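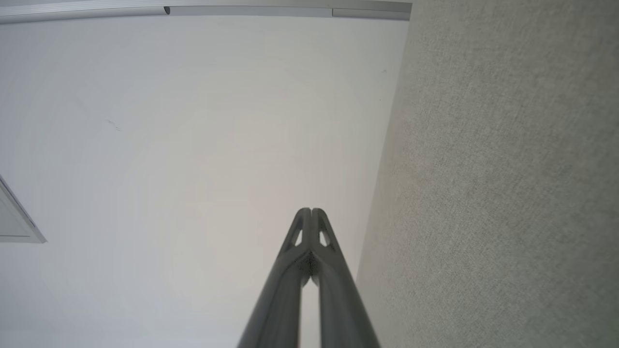
Home | Guides | Sarkcombe site | Shift setup | Help

Section 11. Starting the arm at the beginning of a shift

I wrote this part for the folks on the Sarkcombe packing benches, where I worked by hand for years before the Druvitz arm came in. If you've read the Perolari manual you'll know most of the button names already. What it doesn't cover is how the morning goes now that one of us tends the arm and the rest of us do the odd-shaped orders.

Before you start, check the handover sheet. If the night shift wrote "hold" next to your bench, leave the arm off and go find the lead.

1. Clear your own stuff off the bench - cups, tape guns, your phone, all of it.

2. Turn the key to SETUP. The arm will only move at slow speed in this mode, so don't worry if it feels like it's half asleep.

3. Press HOME and stand behind the yellow line until the lamp goes steady.

4. Run the two fingers open and closed a few times from the pendant. You want a smooth move with no clicking. If one finger drags, stop and write it up.

5. Look at the grip pads with the key turned to OFF. Wipe them with a dry cloth. No spray cleaner, please! It leaves a film and then the cartons slide.

6. Load job 164 for small cartons or job 68 for mailers. I mix these up about once a month, so read the screen out loud if that helps you.

7. Do 20 cartons in SETUP while you watch. If they all land square in the tote, turn the key to AUTO.

CAUTION: Never reach between the fingers with the key in SETUP or AUTO, even when the arm is sitting still. It may just be waiting for a carton.

Note: The tender's job rotates every two hours. We asked for that in August, after a few of us found that watching a machine all day is more tiring than packing (my neck agreed). You can swap turns with someone, but put it on the board so the lead knows who has the key.

Note: Your pack count isn't tracked while you're tending. The old rate sheets from the Chávez line don't apply to these benches, so if you see one taped up, take it down.

If the arm stops during the shift

1. Read the message before you clear it. I know, I know.
2. Write the code and the time on the stop log.
3. Turn the key to OFF, take out the stuck carton, and go back to step 3 of the start list.

After three stops in one hour, call maintenance and move your orders to the hand bench. You won't be asked to catch up.

Questions about this guide: Sarkcombe bench office | © Perolari | Back to top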